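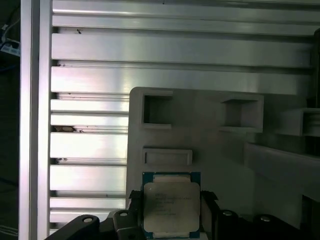
Murray Després thinks we should throw out the bad ones. He said so in a comment under my last column, and he said it well enough that I have been arguing with him in my head ever since. If you want a machine to learn to put a processor in a socket, he wrote, show it 300 good insertions and nothing else. You would not teach a kid to drive by showing him crashes.

I used to agree with that. When we started recording at Lelside, the rule was simple. An operator drove the arm through the task, and if anything went wrong, the recording was deleted. Missed the pocket, deleted. Came in crooked and had to back off, deleted. By the end of the first batch we had 300 clean runs, and they were pretty to watch. The arm went to the part, picked it up, carried it over and set it down, every time, with no hesitation.

The policy trained on them did well as long as nothing went wrong. When the part sat a little off in the fingers, it carried on as if the part were straight. It pushed down on the rim of the pocket and kept pushing. It had never seen a part on the rim. We had made sure of that.

Colton Ouellet was running the station then, and he had been against the deleting from the start. His point was that a good operator makes small mistakes all day and fixes them, and the fixing is most of the skill. He had watched us erase the parts of his work he was proudest of. I think he was right, and I think a lot of groups are still making the same mistake, partly because a clean set of recordings is easier to show to the people paying for it.

So we keep them now, with some limits. A run where the operator slips and recovers goes in whole. A run where the operator slips and gives up goes in a separate folder, marked as a failure, and the policy does not copy it. We use those for teaching a checker to tell when a placement has gone bad. That takes a person two passes through each recording -- one to label the outcome and one to mark where the trouble began. It is slow work, and I have not found a way to make it quick.

Murray's driving example deserves a fair answer. No, you don't show the kid crashes and tell him to copy them. But you do take him out on a wet road and let him feel the car slide a little, with somebody in the other seat. A kid who has only driven on dry, straight roads in July is not a safe driver. He has just been lucky with the weather.

Where Murray has a point is on sloppiness. Keeping recoveries is no excuse for keeping everything. If an operator is tired at four in the afternoon and wanders all over the place before reaching the part, that run teaches wandering. I would still delete it, and I would send the operator home.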